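Gelo 하드왁스 오일 500ml (무광 / 반광)
상품코드 2414

원목마루, 원목가구용 마감 오일. 수입원 Murniswood. 재입고 됐습니다. 8월 입고분부터 캔 뚜껑이 돌려 여는 방식으로 바뀜. 내용물은 그대로.

용량 500ml
색상 투명 (착색 없음)
광택 무광 / 반광 중 선택
도포 횟수 2회
희석 하지 마세요. 그대로 사용.
보관 직사광선 없는 실내, 뚜껑 꼭 닫아서

어디에 쓰나
거실 마루, 계단 디딤판, 식탁 상판, 선반. 기존에 오일로 마감된 바닥 보수용으로도 많이 사가십니다. 우레탄 코팅된 바닥은 안 됩니다. 안 먹어요. 코팅 다 벗겨낸 다음에 바르셔야 함. 강화마루, 장판도 해당 없음. 문의 정말 많은데 답은 같습니다.

색이 얼마나 진해지나요
나무마다 다름. 오크는 살짝 노란기 돌고, 월넛은 꽤 진해집니다. 물 묻힌 헝겊으로 한번 문질러 보면 그 색이랑 비슷하게 나와요. 밝은 나무 원래 색 그대로 두고 싶으면 이 제품 말고 Plitosov 내추럴 쪽으로 보세요. 값은 조금 더 나감.
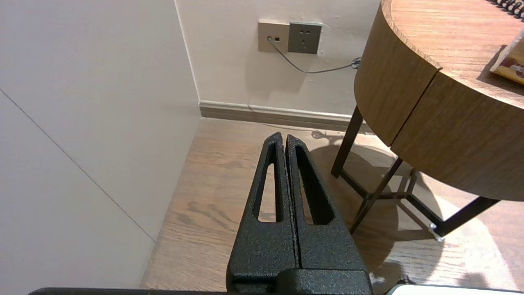

밝은 갈색 바닥. 나뭇결과 옹이, 은은한 반사.

바르는 법
1. 샌딩. 마지막은 고운 사포로. 먼지는 청소기로 빨고 마른 걸레로 한번 더.
2. 캔 바닥까지 잘 저어주세요. 흔들지 말고 젓기. 무광은 특히 가라앉는 게 많아서 안 저으면 얼룩집니다.
3. 얇게. 패드나 붓으로 결 방향. 구석부터 시작해서 문쪽으로 나오기.
4. 남는 오일은 바로 닦아내기. 고인 부분이 끈적하게 남는다는 문의 대부분 여기서 생겨요.
5. 하룻밤 두고 두번째. 똑같이 얇게.
6. 가구 올리는 건 며칠 뒤에. 러그는 더 늦게, 통풍 되야 합니다.

겨울엔 마르는게 느려요. 보일러 세게 틀지 말고 창문 조금 열어두는 정도로. 장마철 작업은 웬만하면 미루세요.

★ 주의 ★
오일 묻은 걸레, 패드는 뭉쳐서 버리면 안됩니다. 저절로 열이 나서 불 날 수 있음. 물에 푹 적신 뒤 뚜껑 있는 금속통에 넣거나, 야외에서 한 장씩 펴서 말린 다음 버리세요. 작업 중 환기, 장갑 필수. 아이 손 안 닿는 곳에 보관.

평소 관리
마른 청소포나 꼭 짠 걸레. 스팀청소기 쓰지 마세요. 세제는 중성만. 물 쏟으면 바로 닦기. 자주 밟는 자리가 푸석해 보이면 그 부분만 얇게 덧바르면 되고 전체 샌딩은 안 해도 됩니다. 헝겊에 조금 묻혀서 문지르고 닦아내고 끝.

같이 쓰는 것
Dunleavy 도포 패드 (상품코드 1274). 손잡이 별매. 붓으로 하실 분은 오일용 천연모 붓으로요, 스펀지 롤러는 기포 생겨서 비추천.

구매 후기
Bronisława Jakubowski 님 / 반광
계단에 발랐어요. 첫번째 바르고는 얼룩덜룩해서 걱정했는데 두번째에 고르게 됐습니다. 냄새는 이틀쯤 갔어요. 다음엔 무광으로 살 것 같아요. 캔 뚜껑은 새 방식이 편해요.

배송
오후 2시 전 결제건 당일 출고. 액체류라 제주, 도서산간은 배편으로만 나갑니다. 좀 걸려요. 개봉한 캔은 반품 안 됨. 찌그러져서 도착했으면 뜯지 말고 사진부터 찍어서 문의게시판에 올려주세요, 확인하고 새 걸로 보내드림.

무광 반광 교환은 미개봉만 가능하고 왕복 배송비는 고객님 부담입니다. 주문하실때 옵션 한번 더 확인해 주세요.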